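Memeo Home Help > Laundry and Linen

Clothes smell fine out of the machine, musty once they've dried indoors

dampflat_lou

Going round in circles with this so asking here. Moved in August to a first floor flat, no garden, no balcony, one small window in the room where I can dry things. Machine came with the flat, it's a Gorix 301, front loader, no idea how old. Clothes come out smelling of nothing much, maybe a bit of powder. Hang them up, next evening they smell like a wet dog. Not all of it. Mostly cotton, the heavier stuff – towels, work shirts, a hoodie. Thin things seem ok and the synthetic gym top is ok one week and horrible the next.

What I've tried: more powder (worse?), a different powder, softener, no softener, hanging things further apart. Opened the window but then it's cold and nothing dries at all. Also tried re-washing the smelly stuff straight away and it came back exactly the same, only now with a bigger electric bill.

I wash nearly everything on 30. The landlord says the machine is fine and was serviced, whatever that means. The drum looks clean. I have not looked in the rubber bit properly, if I'm truthful I don't want to.

Don't have room for a tumble dryer and not allowed to put one in anyway. Would a dehumidifier do it or is it the machine? Don't want to spend money on the wrong one. Not keen on anything with a strong perfume either, I get headaches.

Also is there a way to get the smell out of what's already been done? Two of the shirts I can't wear on the train any more. They're alright till I warm up and then it's awful.

Thanks in advance, sorry if this comes up every week.

sitovside

It's the machine AND the drying, nearly always both. Do the machine first, it costs next to nothing.

Pull the rubber seal back, all the way round, and look in the bottom fold. If there's grey slime that's your smell, or half of it. Old towel, hot water, bit of washing up liquid, wipe it right out. Then the drawer. On ours (a Gorix but the older one, before the 301) the drawer comes out if you press the tab at the back down and pull quite hard. Soak it in the sink. Then shine a torch up into the hole it came out of, there's usually black spots on the roof of it. Old toothbrush for that. Then the filter at the bottom front – put a tray and a towel down BEFORE you open it, more water comes out than you'd think. I've done a whole kitchen floor that way.

Then run it empty, hottest programme it's got, with powder not liquid. Powder normally has bleach in it, the white powder sort, liquids mostly don't. Don't put vinegar in with it at the same time. Leave the door open after. Leave the drawer open too. Always, from now on.

Next the dose. You said more powder made it worse and I believe you. Too much doesn't rinse out, it stays in the cloth and stuff grows on it. Look at the box and go by your water. Here in Sitov the water is very soft and I use the lowest line. Where my sister is, out at Căpraru, it's hard as nails and she needs nearly double, and her towels still go like cardboard. So what works for me may not for you, look up your postcode on the water company site.

Leave out the softener for good on towels. It coats them.

Shirts that already smell – soak overnight in oxygen bleach (the non chlorine one, ok for colours but check the label, not wool or silk) in the hottest water the label allows. Then a normal wash. Don't judge them wet, judge them dry and after you've worn them for an hour.

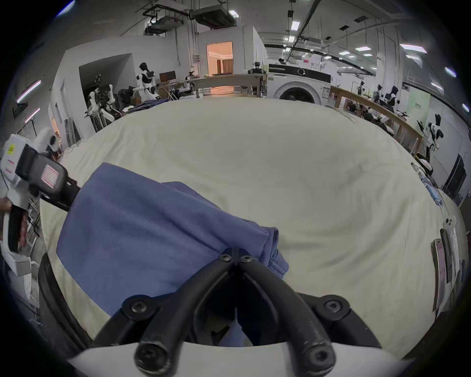 As for drying, the slow bits are the problem, and by slow bits I mean seams, collars, cuffs, hoods, pockets, waistbands. A shirt can be bone dry on the back and still damp under the collar and that's where it starts. So before anything goes away lay it out flat and go over it with your hand, the back of the hand is better than the palm for feeling damp. I do it on a pale surface, colours show up better on it. Where a cloth is bunched up, like the gathered edge near the middle of that blue one, open it out flat and feel right into it. If any of it is cool it's not dry, back on the airer inside out. Takes no time once your used to it. Cold and damp feel nearly the same so if the room's freezing let it warm up a bit first or you'll be re-hanging dry clothes all night.

Also don't leave a finished load sitting in the drum. Even a couple of hours in warm weather. If you're out at work use the delay so it ends when you're home.

Dehumidifier, see how you get on first. I managed without for years.

pegs_and_all

Agree with most of that but would not wait on the dehumidifier. One little window and heavy cotton, in winter, you'll need it. Or a fan at the very least. Moving air does more than heat. Heat with the door shut and no air moving just gives you a warm wet room and then you've got mould on the wall as well as smelly towels, ask me how I know.

What I do, small flat, same sort of set up:

Spin twice. After the wash ends put it on spin only, top speed, again. Cheapest thing you can do. You can hear when it's had enough, the water stops running out. Don't do it with wool obviously.

Smaller loads. If the drum is packed nothing rinses. Half of what I used to put in.

Shake each thing hard before it goes up. Towels especially.

Airer in the middle of the room, not against the wall and not over a radiator. Fan on the floor pointing up at it. Every other bar if you can bear it. Shirts on hangers, top button done, collar turned up so the air gets under it.

Hoodie upside down, pegged at the hem so the hood hangs free. Everyone hangs them by the shoulders and then the hood lies against the back and never dries, and that's where it smells. Jeans inside out, pockets pulled out.

Dehumidifier in the same room with the door SHUT and the window SHUT. If the window's open you are drying the street. Empty the tank before you go to bed or it'll click off in the night. Don't buy tiny ones with the little bag of crystals or the thing that looks like a speaker, they do nothing for laundry. Second hand is fine, just clean the filter on it.

On 30 – fine for shirts and everyday bits. Towels, bedding, pants, tea towels, go hotter. 60 if the label lets you. If you only ever wash cool the machine goes slimy inside no matter how well you clean it, and you'll be back here by spring.

Then checking and folding. I haven't got a table worth the name so it all gets done on the bed with a plain sheet on. Big stuff is much easier with somebody at the other end, one each side, take a corner and pull it square while it's still very slightly warm from the airer. Gets the creases out as well, so I hardly iron now. On your own, pin one corner down with something heavy and pull from the other end. 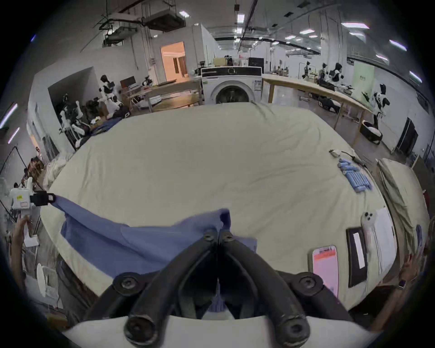

Blue garment on a cream sheet, fold held on one side and far corner on the other.

Don't put anything in the drawers the same night. Leave it out in a loose pile till morning. I know it's untidy. But if there's any damp left in it the whole drawer catches it, and then you are washing things you haven't even worn.

One more, check the wardrobe itself. If it stands on an outside wall put your nose in the back corner. Mine was the wardrobe the entire time with half of my stuff, I'd been blaming the machine for months. Pulled it forward a hand's width, wiped the back with white vinegar, let it dry with the doors open all weekend. Big difference.

Oh and the gym top. Synthetic holds on to old sweat, different problem. Rinse it in the shower when you get in, don't leave it in the bag. Never softener on those either. If it's really far gone the oxygen bleach soak works on most of them, read the label.

dampflat_lou

Thank you both. Looked in the seal. I am not going to describe it. There was a sock.

Did the drawer, the filter (used a tray, thank you, needed the tray) and the hot empty wash on Friday. Shirts are soaking now in the bath. The towels had a hot wash and two spins and they're on the airer with a borrowed fan, will see what they're like tomorrow. Didn't know about the hood thing at all!

My water is hard according to the map so I've been putting in far too much of the softener and maybe the right amount of powder, who knows. Will check the wardrobe when I can shift it, it weighs a ton. Is there any point doing the seal with bleach spray or does that rot the rubber?

sitovside

Wouldn't use it often, it does go for the rubber in the end. Once, weak, rinse it straight off. After that just dry the fold with a cloth after your last wash of the day and leave the door open.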